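Ticket 1886: Recipe pages time out when saving with more than 8 steps
Project: Plidance recipe manager
Component: editor / autosave
Priority: Normal
Status: Resolved
Reported by: Oleksandra Chornovol
Opened: 14 Apr 2026

Summary

Saving a recipe with nine or more steps returns a gateway timeout. The browser shows a blank panel, and the draft reverts to the last version on the server. Recipes with eight steps or fewer save normally.

Environment

Staging server Nullberg, self-hosted. Production server Zuma is on the previous release and is not affected. Same result in two browsers, with extensions off and the cache cleared.

Steps to reproduce

1. Open any recipe in the editor.
2. Add steps until there are nine.
3. Press Save.
4. Wait for the timeout.

Expected: the recipe is saved and the revision number goes up by one.
Seen: timeout, no new revision, no message to the user.

Log

Entry 1. Checked the proxy. The request reaches the application and the proxy closes it at its limit. Raising the limit lets the save finish, but it takes 124 seconds. Limit put back to the old value. The proxy is reporting the fault correctly and is not the cause.

Entry 2. Checked the database. No locks held during the save. The write itself is short. The time is spent before the first write is sent.

Entry 3. Turned on query logging. One save of a nine-step recipe runs 1886 selects against the ingredients table. An eight-step recipe runs 7. Batch loading is clearly in use up to eight steps and skipped after that.

Entry 4. Compared the release on Nullberg with the one on Zuma. The ingredient loader was moved into the Bunnag module, which has its own batch size setting. The default is 8. When a list is longer than the batch size, the loader falls back to single lookups instead of starting a second batch.

Entry 5. Set the batch size to 124 on Nullberg and restarted the workers. A nine-step save now completes at normal speed. This is a workaround only. A long enough recipe will still hit the fallback.

Entry 6. Patched the loader to split long lists into batches. Batch size returned to the default. Saves tested with short and long recipes.

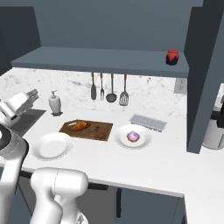

Entry 7. Oleksandra Chornovol repeated the original steps on the patched build. Save completed, revision number went up, no errors in the worker log. Reverting to an older revision also works.

Resolution

Loader patch merged. No change to stored data and no migration needed. Drafts lost before the patch cannot be restored, as they were never written to the server.

Follow-up

Missing error message on a failed save moved to a separate ticket. Zuma stays on the previous release until the September update. Anyone running their own copy with the Bunnag module should apply the patch and leave the batch size at its default.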